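October 12, 2024

Cadet uniform shop, Genell Hall, ground floor. Family weekend is two weeks out and the dress coats are the job until then. I came in early to get a clean count before the first-years started showing up with their bags.

Coats in for alteration as of this morning: 200. Most are sleeve length or waist. A few are new issue that were cut from the wrong size card and have to be opened up at the side seams. Those go on the far rail with a yellow tag. Please don't mix them back in with the ordinary work, even if the rail looks empty. We lost half a day to that in the spring.

**Sleeves**

The regulation line is the wrist bone with the arm hanging and the glove off. We keep getting cadets who stretch the arm out when we pin, so the cuff comes up short once they stand at attention. I have gone back to pinning with the hand flat against the trouser seam and it works better. Pin, have them salute, have them drop the arm, look again, then chalk. If the chalk lands within 3 mm of the first pin, leave it alone and sew.

Let-downs are the slow part. The Dretano cloth shows the old crease badly, worse than the lot we had before it. Tried on a scrap first:

- plain steam, light pressure: crease still there once the cloth cooled
- steam with a damp cotton cloth over it: much better, slight shine at the fold
- the same from the wrong side, then brushed: no shine, crease only shows if you go looking for it

Use the last one. It takes longer on the press but we are not getting coats back afterward. Write LD on the ticket so whoever presses it knows.

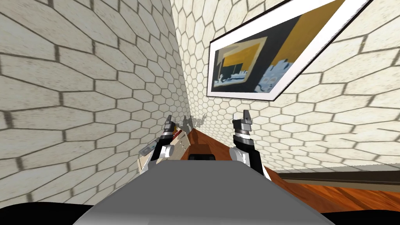
*Corner with the hex tile; framed picture on the right-hand wall.*

**Press**

The Győri press is heating unevenly again. The left side of the buck runs cooler than the right, enough that one trouser leg comes off sharper than the other. I turned the legs end for end halfway through and that hides it, but it doubles the handling. I descaled the line before lunch and it improved a little. The pad is original and has gone flat on the left, so I think the pad is a bigger part of it than the steam is. Ordered one. Until it comes, coats on the right half only, trousers turned.

Also, the foot pedal sticks if you come off it sideways. Come straight up.

**Braid and buttons**

Pulled every button on the first rack and checked the shanks. Found 11 with the loop worn nearly through. All replaced from the drawer, old ones in the tin for scrap. Worth doing on the rest. A button that drops off during the march past is going to land in front of somebody's grandmother, and we will get a phone call about it on Monday.

Braid on the Retamska pattern coats is a different width from what we stock for everyone else. It looks the same on the spool until you lay two lengths together. I have marked the end of the correct spool with red thread. If the spool in your hand has no red thread, it is the other one. The Retamska company coats are the only ones affected, and they are all hanging together at the window end.

White cross belts: the shrinkage after laundering is still a nuisance. Two belts out of the same bundle came back different lengths. I wet both, hung both with a clip weight overnight, and they evened up enough to buckle on the same hole. Not a fix I trust for a whole company. I would sooner issue them a size up and let them come down in the wash. 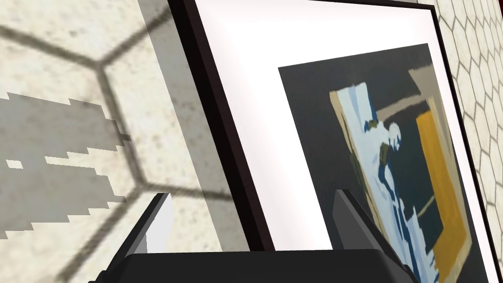 *Framed picture, dark molding and a wide white mat.*

**Fitting times**

The sign-up sheet on the door isn't working. Cadets put down a time, then a formation gets moved and they all turn up together after the evening meal. Trying it by company this week — first-years on weekday afternoons, upper classes whenever they can get here before study hours. The board by the stairs has the order. If a company can't make its slot it swaps with another company and tells us, and we stay out of the arranging.

Families have started calling too. Same three questions as last fall:

1. Can they buy a spare pair of white gloves here? Yes, at the counter, the same price as the cadets pay.
2. Can we alter a civilian jacket or a dress while they are in town? No, not that weekend.
3. Will the shop be open on the morning of the parade? Yes, for emergency repairs to cadet uniforms, until the companies form up. After that we close and go watch.

I wrote those answers on a card and taped it next to the phone. Anyone who picks up can read from it.

For the parade morning itself we need a repair kit at each end of the field. Last fall there was one kit and it was always at the wrong end. Contents for each: black and gray thread, threaded needles in a felt book, spare buttons, hooks and eyes, safety pins, a lint brush, white chalk for scuffed belts, small scissors on a cord. I packed the first kit today and will do the other when the felt comes in.
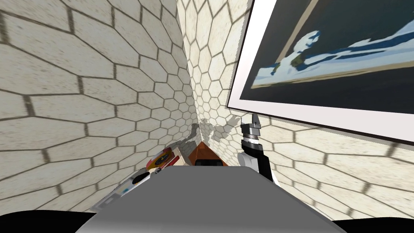
The sample board for the fitting room still has to be made, and I would like it up before the first-years come through. It should have one correct cuff, one cuff too short, the proper spacing for the breast buttons and a trouser hem with the right break. The old board was bare cork with everything pinned close to the edges and cadets could not tell which part they were supposed to look at. I want a wide white border this time and a thin dark line around the outside, the way that big picture on the hexagon tile is framed, with the samples kept well in toward the middle. Backing board is cut. The white card we have is too thin and buckles when you stitch through it, so I will glue two sheets together and put them under the press weights until Monday.

**Left to do**

- second rack of buttons, check every shank
- yellow-tag coats: open side seams, baste only, wait for a second fitting before sewing
- chase the pad for the press
- new blades for the seam rippers
- move the long mirror back from the doorway, the coat rail can't get past it
- gray thread is down to the last cone on the shelf, order on Monday with the felt

Stopped when the light went. Press is off and drained, iron is off, the finished coats are under the sheet on the near rail.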